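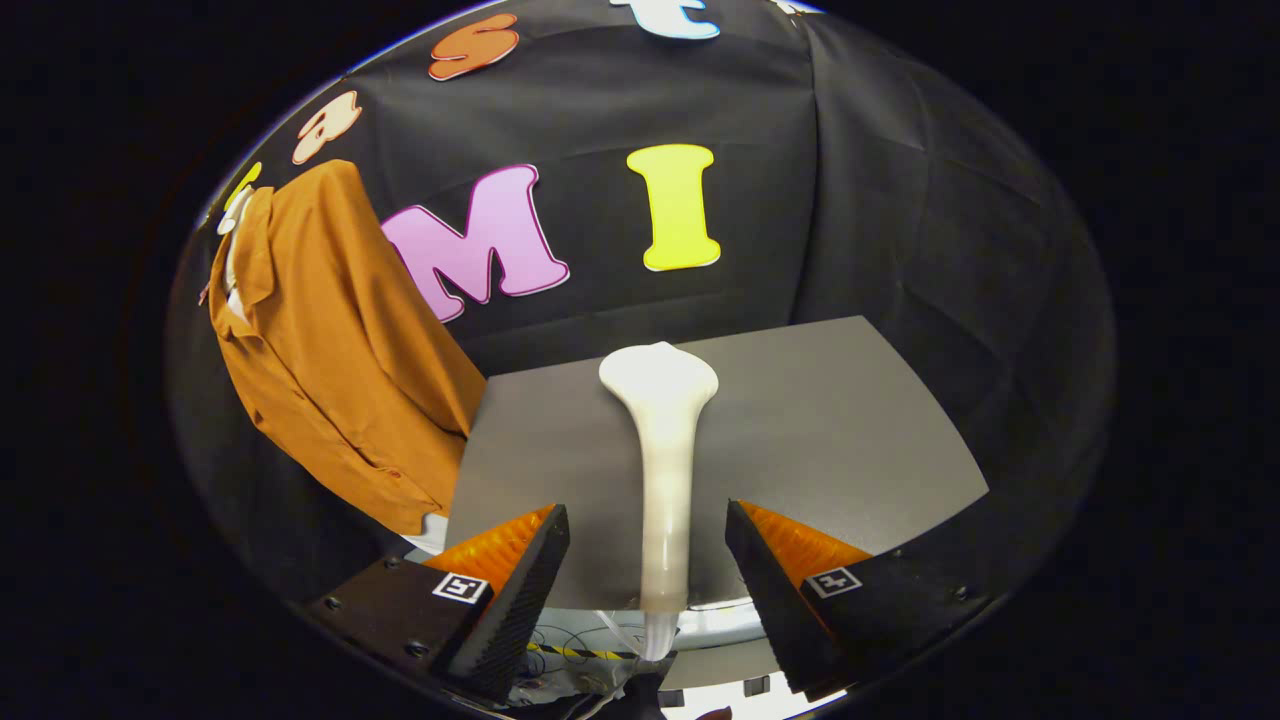 Sign season in Gitdale: a thread

Posted Wednesday, 7:40 a.m. by Eskildsen

1/ My town is picking a new welcome sign. The old one says GITDALE and a population figure that was wrong when they painted it. I have now read all 103 proposals so you can get on with your life.

2/ A surprising 23 of them use the word "gateway." Gateway to what? Bratisville? You can see Bratisville from the gas station.

3/ The font fight is worse than the slogan fight. One camp wants serifs because we're "historic." The other camp wants big bright bubble letters so people will notice us at 70 miles an hour. Both camps park at the same diner and don't speak.

4/ My favorite entry is just "Slow Down." No town name. It got two votes and one of them was mine.

5/ Budget is 1000 dollars, which at Hurico Signs gets you the letters or the posts. I called. The lady was very nice about it.

6/ Somebody asked if we could reuse letters from the old bowling alley. We'd have everything except the G and the D. Welcome to ITALE.

7/ Voting closes at noon. I've changed my mind twice since breakfast and I'm leaning ITALE.

© Eskildsen | Contact | Back to top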